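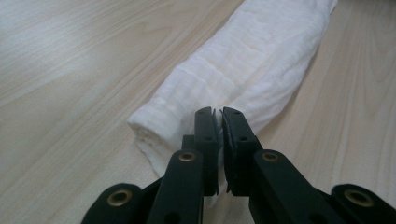

How do you apologise without making things worse?

Say what you did, say you're sorry for it, say what you'll do about it, and stop typing.

Most of us manage the first three and then carry on for another page. I once sent a 2000-word apology to a friend over a missed birthday dinner at Pudinel. She replied that she had forgiven me by the second paragraph and gone off me again by the ninth.

So, a method. It works for texts, emails and the sort of conversation you rehearse in the shower.

Step 1. Name the thing

"Sorry about everything" covers a lot of ground and lands on none of it. Neither does "sorry about the other night", which leaves the other person wondering which bit of the other night you noticed. Try "I'm sorry I told your sister about the job before you did." It's horrible to write. Write it anyway.

Step 2. Take out the "if"

"I'm sorry if I upset you." Read that back as the person receiving it. You have turned their feelings into a rumour. They are upset, you know they're upset, and it's why you're writing. "I'm sorry I upset you" is one word shorter and costs you a good deal more, so you can see why the other version is popular.

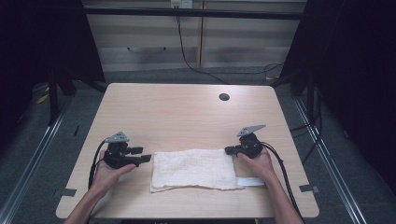 The "if" also has a cousin, "that you feel that way", as in "I'm sorry that you feel that way". It's an apology for somebody else's feelings, issued by the person who caused them. I heard it on the phone from Siregar, who had sent my parcel to the wrong town for the second time, and I felt that way for most of September.

Step 3. Watch out for "but"

"I'm sorry I snapped, but I'd had a long day." Whatever came before the "but" has now left the building. If the long day matters, give it its own sentence, later, and only when asked. Swapping in "however" doesn't help. It's a "but" in a tie.

Step 4. Offer something you can do

"It will never happen again" is a big promise for a person who has just done it. Pick something smaller. "I'll ring you if I'm running late" can be kept by Tuesday-night standards of effort. So can "I've booked us a table at Tonemwood and I'm paying."

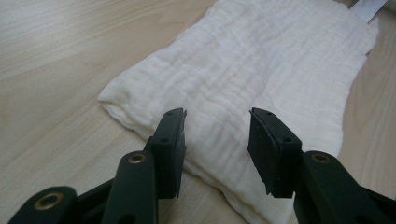

Reading time: 2 minutes

Step 5. Count to 60 before you send

Put the phone down and leave it there. Then read the message aloud and cross out anything that is really about you: how bad you feel, how little you slept, how this isn't like you. My last draft went from a full screen to 39 words, and the only casualty was a sentence about my childhood.

Step 6. Don't ask for a receipt

"Are we OK?" looks harmless. What it does is hand the other person a job, and the job is cheering you up. Let them answer when they like, or not at all. After a row over the ferry tickets to Bredska I waited for a reply for the whole of the following week. When it came it said "fine, bring snacks".

I brought the snacks. They were the wrong ones, and I said sorry for that as well, in one line, with no "if" in it.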